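Search
Search posts, tags, people

9th April
Posted by Oltorley Bench Notes

1/ OK so a bunch of you asked what I think of the Flilska cable kit, the one Flirkov sells for teaching a robot arm to route cable. I've had it on my bench for a few weeks now and I have opinions. Thread time, get a snack.

2/ Quick background if you're new. I do small automation jobs out of a rented unit in Oltorley, mostly wiring and light assembly stuff. Cable is the thing that eats my evenings. Rigid parts go where you put them. Cable goes where it feels like going.

3/ The pitch is simple. You get a perforated metal board, a bag of brackets, some cables and a service plan where they look over your recordings and send back a trained routine. Kit is $285. The service is $186 a month on top, and I'll get to that, because I have feelings about it.

4/ Setup first. The board is dark gray and covered in holes, so you can bolt a bracket down pretty much anywhere and move it when you get bored. I went from box to first bracket in one cup of coffee. My last test board was a slab of plywood with so many screw holes in it that it barely counted as a slab anymore.

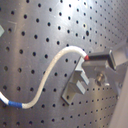

Oltorley Bench Notes
Small-shop automation, owner and only employee

5/ I love the sensor end of this layout. White cable comes in with a lazy S bend, red collar goes into a black housing, housing sits up on an aluminum bracket bolted to the board. Looks way more like a real machine than the little plastic toy targets I've tried in other kits.

6/ The blue band on the cable is just tape, and I'm a fan. I use the bands as landmarks when I'm writing up a run (grab left of blue, let go past blue, that kind of thing). Cheap, easy to swap, easy to talk about on a call.

7/ Something to know before you buy – the metal is shiny in spots. You can get a big white glare on the board and the holes just about wash out inside it. I moved my bench lamp twice and ended up bouncing it off the wall. Flirkov support told me a matte sticker sheet is coming in May. I'd have liked it in the box.

8/ Also the board scuffs. Doesn't bother me, it's a work surface, but if you're picky about your demo videos, keep the screwdriver tip off it.

9/ Now the actual routing. My standard run is one cable across the far part of the board, past three little brackets, with a bend on the way. Sounds like nothing! It took me a whole afternoon to get recordings I wasn't embarrassed to send in.

10/ The hard part is the bend. On a straight stretch the arm can be a little sloppy and get away with it. At the bend the cable wants to spring back, and if you let go too early you get a loop standing up in the air and you start the run over. I said some words.
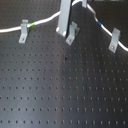
White cable across the board, green band on the left, blue band on the way down at right.

11/ Brackets are my favorite part of the kit, weirdly. Bent metal tab, flat foot, screw, done. I turned the middle one a bit on purpose to see if the routine would cope with a clip that wasn't square to everything else.

12/ It mostly did! First version of the routine fumbled it over and over. I recorded more runs with that bracket at different angles, sent them in, and the next version was a lot calmer about it. In total I've sent them 240 runs, and I'd say the jump came in the last third.

13/ Turnaround on the service has been good. I upload at night and usually have notes the day after. Real notes too, like "you're gripping too close to the band" and not just a score. I was gripping too close to the band.

14/ Stuff I don't like, so you don't think I'm on the payroll (I paid for all of this):
– the app logs you out constantly
– the manual has a page on sensor brackets that skips tightening order
– no spare screws. None. I dropped one on day two and I assume it lives under the compressor now

15/ And the price of the service. For one person in one unit, $186 every month is a lot. I asked about pausing it and you can, but only for full months, and your saved routines go read-only while you're paused. That last bit should be on the sales page in big letters.

16/ Somebody asked how it compares to the Amaral board. I had an Amaral for a while. Nicer case, better manual, roughly $400 when I bought it, no service at all. If you already know how to train your own routines, get the Amaral and keep your monthly money. If you want someone checking your work, Flilska.

17/ Could you skip both and drill your own board? Sure. I did that for years. I'd just rather spend the time on the cable now, and the hole spacing on these is a lot more even than anything I ever made with a hand drill.

18/ Where I landed: keeping the kit, running the service through May, then pausing it and seeing how far I get on my own. I want to try a thicker cable next, and two cables crossing if I'm feeling brave.

19/ Questions in the replies please – my inbox is a mess. And if anyone has the screw size for the small brackets, post it, I need to order a bag.

Related posts
Which grippers I stopped using on soft cable
Bench lamps and shiny metal, a short rant
Amaral board, six months in
Oltorley unit tour, now with shelves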